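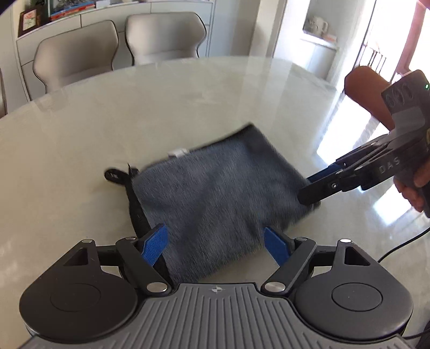

*Reading time: 2 min*

**Two-handed cloth folding by demonstration: how tidy do the demos need to be?**

Asked by Anca Marinescu, July 8, 2020

I'm recording folding demos with a pair of hand-held grippers, one in each hand, on a dining table. I have 247 so far. The policy trained on them gets the first fold right, then stops over the cloth with both jaws open. Should I throw out the demos where I fumbled a corner, or keep them?

**Morven Hepburn**

Keep the fumbles if you recovered. Cut the ones where you gave up. A policy that has only seen clean folds has no idea what to do when a corner slips.

The stopping is more likely your pauses. Do you wait between the first fold and the second? I did, for over 2 seconds every time, and the arm learned to wait and never came out of it. I trimmed the pauses and re-recorded part of the set.
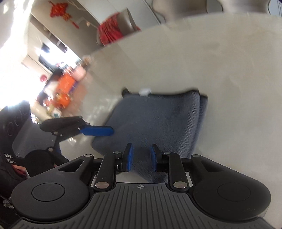 Also decide which hand moves first and stick to it. If the left leads in half your demos and the right in the others, you get something in between — usually neither.

**Reijo Seppälä**

just record more. i had 600 before mine was any good, 900 is better

**Engelbert Wyss**

Agree with Morven on pauses. Check that the two recordings line up in time as well. Mine had drifted apart and no amount of extra data fixed that.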